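Forum Automatisierung & Robotik › Praxis, Normen, Betriebsanweisungen
Thema: Regeln für zweiarmige Kleinzellen – was gehört auf das Blatt und was nicht?

Wellblechhex
Samstag, 26. Oktober 2019

Guten Morgen in die Runde,

ich lese hier schon ziemlich lange mit und habe mir aus den Beiträgen zu den Betriebsanweisungen bestimmt die Hälfte meines Wissens zusammengeklaubt, dafür erst einmal ein herzliches Dankeschön! Jetzt bin ich selbst an der Reihe, etwas zur Diskussion zu stellen. Bei uns im Projekt Zuletti sollen wir für die Zelle mit den zwei kleinen Armen ein Regelblatt schreiben, eine Seite, höchstens anderthalb, und ich sitze seit April daran (mit Unterbrechungen, so schlimm ist es nun auch wieder nicht). Die Aufgabe ist Klebebandrollen und Ablageschale, zwei Arme an derselben Tischfläche.

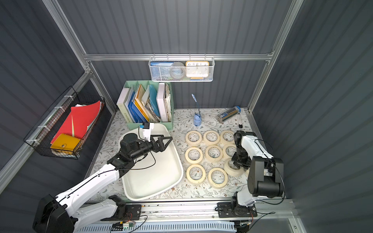
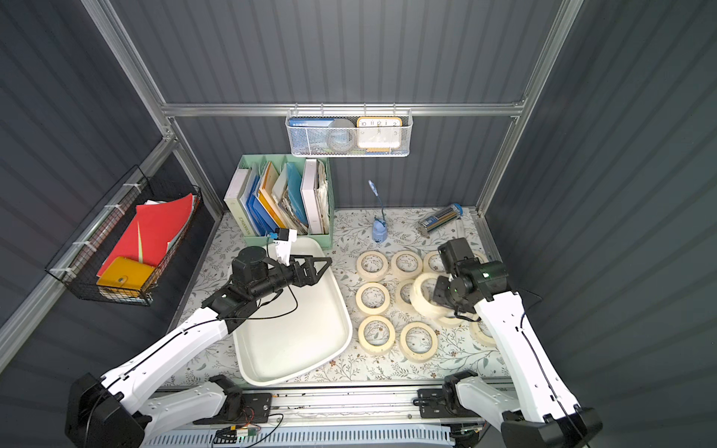
Mein Entwurf hat im Moment 11 Punkte, und ich habe das Gefühl, dass er an manchen Stellen zu streng und an anderen zu lasch ist. Ich schreibe die wichtigsten einmal hier hinein:

1. Vor jedem Start wird der Tisch nach der Aufbauliste gerichtet. Was nicht auf der Liste steht, kommt weg.
2. Niemand greift über die vordere Schiene, solange die Antriebe freigegeben sind. Auch nicht kurz.
3. Überschneiden sich die Arbeitsbereiche der beiden Arme, gibt es für den Überschneidungsbereich immer genau einen Arm mit Vorfahrt.
4. Kabel am Handgelenk werden vor Schichtbeginn einmal von Hand durch die volle Bewegung geführt, Antriebe aus.
5. Die Elektronik unten an der Vorderkante wird nur stromlos angefasst.
6. Geschwindigkeit im Einrichtbetrieb ist begrenzt, der Wert steht im Protokoll und wird von zwei Personen gegengezeichnet.
7. Nach einem Anstoß wird angehalten und aufgeschrieben, auch wenn scheinbar nichts passiert ist.

Der Rest ist Hausordnung, Schlüssel, Abmelden und so weiter, damit will ich euch nicht langweilen.

Besonders unsicher bin ich bei Punkt 1. Ein Teil unserer Gruppe möchte, dass alles, was nicht angefasst wird, aus der Zelle verschwindet, also Ordner, Lampe, Stifte, Körbe. Der andere Teil sagt, die Sachen gehören zum Aufbau und sollen drinbleiben. Wie haltet ihr das?

Liebe Grüße und ein schönes Wochenende allen!

Schleppkettenfan

Hallo Wellblechhex, willkommen auf der schreibenden Seite!

Ich finde den Entwurf schon recht ordentlich, da habe ich in Firmen, die sich etwas darauf einbilden, wesentlich Schlechteres gesehen. Zu Punkt 4 hätte ich aber eine Bitte. „Einmal von Hand durchführen“ ist gut gemeint, nur macht es jeder anders. Der eine dreht das Handgelenk ein bisschen hin und her und ist zufrieden, der andere fährt wirklich bis in die Endlagen. Schreib hin, welche Stellungen gemeint sind. Bei uns in Nundwood stehen dafür 5 Stellungen auf der Karte, mit kleinen Skizzen, und seitdem macht es auch die Spätschicht ordentlich.

Und dann die Kabelschlaufe am linken Handgelenk, die auf deinem zweiten Foto über die Schale hängt: für mich gehört in die Regel ein Satz, dass kein Kabel tiefer hängen darf als die Fingerspitzen, wenn der Greifer nach unten zeigt. Das kann man mit bloßem Auge prüfen und muss nicht darüber streiten.

Zu den Ordnern: drinlassen, wenn es zum Aufbau gehört, aber dann bitte mit fester Position in der Liste.

ruhestrom_77

Da muss ich gleich widersprechen, lieber Schleppkettenfan, wenn auch nur zur Hälfte. Die Sache mit den Fingerspitzen klingt schön einfach, aber bei kurzen Greifern bekommst du damit so straffe Kabel, dass sie dir am Stecker herausbrechen. Ich habe das in meinem früheren Betrieb hinter mir, da haben wir alles brav hochgebunden und hatten danach mehr Ausfälle als vorher. Zu straff ist auch falsch. Ich würde schreiben: Schlaufe so groß wie nötig, an zwei Punkten gefasst, und die Prüfung in den Endlagen entscheidet.

Was mir am Entwurf gefällt, ist Punkt 7. Den bitte nicht wieder herausdiskutieren lassen! Ich kenne das Argument, dass bei kleinen Armen „ja nichts passiert“. Aber wer die kleinen Anstöße nicht aufschreibt, weiß beim großen nicht, wo er suchen soll.

Was mir fehlt: Wer darf wieder einschalten? Das steht bei euch nirgends, oder ich habe es überlesen (kann sein, die Brille liegt im Auto).

Wellblechhex

Nein, nein, du hast nichts überlesen, das steht tatsächlich nur in der Hausordnung, unter Schlüssel. Aber du hast recht, da sucht es im Ernstfall kein Mensch. Ich ziehe es nach vorn und hänge es an Punkt 7 an: Wieder einschalten darf, wer angehalten hat, oder die Person, die laut Plan die Zelle führt, und sonst keiner.

Bei den Kabeln bin ich jetzt hin- und hergerissen. Ich nehme erst einmal die Variante mit den Endlagen und zwei Haltepunkten, und die Skizzen male ich dazu. Wenn ich das in der Gruppe vorstelle, wird garantiert jemand sagen, dass eine Seite dann nicht mehr reicht.

Gruenspan_Lu

Hallo zusammen, ich komme aus der Normenecke und halte mich sonst lieber zurück, weil ich weiß, dass ich mit dem Thema auf jeder Feier allein in der Küche stehe.

Also, ganz sachte: Ein Regelblatt ersetzt die Risikobeurteilung nicht. Ich sage das nicht, um dir den Spaß zu verderben, dein Blatt ist freundlich geschrieben und man liest es gern, das ist mehr wert, als viele glauben. Aber bei Punkt 2 zum Beispiel verlässt du dich vollständig darauf, dass sich alle daran halten. „Niemand greift hinein“ ist eine Bitte. Überlegt bitte erst, ob man die Vorderseite technisch absichern kann, und schreibt die Regel dann für das, was übrig bleibt. In der Reihenfolge steht es auch in ISO 12100: konstruktiv, dann technisch, dann Hinweise. Die Hinweise kommen ganz zum Schluss, und ausgerechnet mit denen fangen fast alle an, weil sie am wenigsten kosten.

Für Arme, neben denen Leute arbeiten, lohnt sich außerdem ISO/TS 15066, und zwar auch dann, wenn der Hersteller sagt, das Ding sei leicht und harmlos. Leicht heißt ja nur leicht. Die Finger vorn sind eckig, und so ein Finger am Auge ist eine andere Geschichte als am Unterarm.

Zu Punkt 3 hätte ich noch eine Frage: Ist die Vorfahrt in der Steuerung hinterlegt oder eine Absprache unter den Leuten, die bedienen?

Schleppkettenfan

Lu, du darfst bei mir jederzeit in die Küche kommen, da steht auch der Kuchen!

In der Sache sehe ich es trotzdem etwas lockerer. Wenn man bei jedem Versuchsaufbau erst die Lichtschranke bestellt, fängt man nie an. Bei uns lief die erste Zelle mit einem Not-Halt in Griffweite, abgesenkter Geschwindigkeit und einer ordentlichen Einweisung, und das war für diese Phase angemessen. Die Absicherung vorn kam später, als die Aufgabe feststand.

Gruenspan_Lu

Dagegen habe ich gar nichts, solange „angemessen“ irgendwo begründet und unterschrieben ist. Drei Sätze reichen. Mich stört nur das „später“, denn später ist bei vielen dann der Tag nach dem Unfall. Schreibt ein Datum dazu oder eine Bedingung, meinetwegen „bevor der Automatikbetrieb ohne Aufsicht läuft“, und ich bin friedlich.

kistenpacker

Moin! Ich bin eher von der Seite, die mit den aufgenommenen Läufen hinterher etwas anfangen muss, deshalb von mir ein paar Worte zu Punkt 1, bei dem ich Feuer und Flamme bin.

Bitte, bitte lasst die Sachen drin, aber führt Buch! Wir hatten bei Gruron eine Reihe von 900 Läufen, und bei 31 davon war irgendetwas im Hintergrund verstellt, ohne dass es notiert war. Das Verstellen an sich war völlig in Ordnung, das wollten wir sogar. Schlimm war, dass wir nicht wussten, wann und durch wen, und dann sitzt man eine Woche davor und schaut sich alles einzeln an (ich habe in dieser Woche sehr viel Tee getrunken).

Ich würde die Liste deshalb in drei Spalten führen. In die erste kommt, was der Arm greifen soll, bei dir die Rollen. In die zweite, was er berühren darf, ohne dass der Lauf ungültig wird, also etwa die Schale. Und in die dritte alles, was weder gegriffen noch berührt werden soll: Ordnerständer, Lampe, Stifteröhre, die Körbe an der Wand. Wird etwas aus der dritten Spalte berührt, gilt das als Anstoß nach deinem Punkt 7. Damit hast du zwei Regeln miteinander verheiratet und brauchst keine neue.

Noch etwas zum Tischtuch: Wenn es drinbleibt, muss es fest sein. Eine Falte unter einer flach liegenden Rolle, und der Greifer sitzt beim Zufassen ein paar Millimeter falsch. Einen Satz dazu würde ich aufnehmen, „Tuch glatt gezogen und an den Rändern befestigt“ genügt.

ruhestrom_77

Die drei Spalten klaue ich mir, vielen Dank. Beim Tuch wäre ich strenger und würde es ganz weglassen, solange eingerichtet wird. Stoff und Greiferfinger vertragen sich nicht. Wenn da einmal ein Zipfel mitkommt, wandert der halbe Tisch.

kistenpacker

Dann richtest du aber auf einer anderen Fläche ein, als du nachher fährst, und das rächt sich bei der Höhe. Lieber gleich mit Tuch und dafür langsam. Aber da werden wir zwei uns wohl nicht einig, und das macht nichts.

Wellblechhex

Ihr seid großartig, ich hatte mit zwei Antworten gerechnet und sitze jetzt mit einem vollgeschriebenen Block da!

Zu Lus Frage: Die Vorfahrt ist bisher eine Absprache und steht nicht in der Steuerung. Beim Hinschreiben merke ich selber, dass das nicht so bleiben kann. Ich kläre nächste Woche, ob wir den Überschneidungsbereich als gesperrte Zone anlegen können, die immer nur ein Arm belegt. Bis dahin schreibe ich in den Entwurf, dass im Überschneidungsbereich ein Arm steht, während der andere fährt, und dass die bedienende Person den Wechsel laut ansagt. Das ist die dritte Stufe in Lus Reihenfolge, ich weiß, aber sie steht dann mit Bedingung und Unterschrift da.

Punkt 1 wird die Liste mit den drei Spalten. Das Tuch bleibt drin, straff und befestigt, und im Einrichtbetrieb wird langsam gefahren (tut mir leid, ruhestrom, du bist knapp überstimmt worden). Punkt 2 bekommt einen Verweis auf die Risikobeurteilung, die ich dann wohl auch noch einmal aufschlagen muss.

Offen ist für mich noch Punkt 6. Zwei Unterschriften für die Geschwindigkeit finden bei uns manche übertrieben. Hat jemand das schon einmal auf eine reduziert und es bereut?

Schleppkettenfan

Reduziert ja, bereut auch ja. Allerdings lag es bei uns weniger an der Zahl der Unterschriften als daran, dass der Wert nur auf Papier stand und in der Steuerung ein anderer. Lass die zweite Person den Wert am Bildschirm ablesen und selbst eintragen, statt unter einen fertigen Wert zu unterschreiben. Das dauert kaum länger, und man schaut wirklich hin.

Und stell die fertige Fassung bitte hier ein, auch wenn es anderthalb Seiten werden!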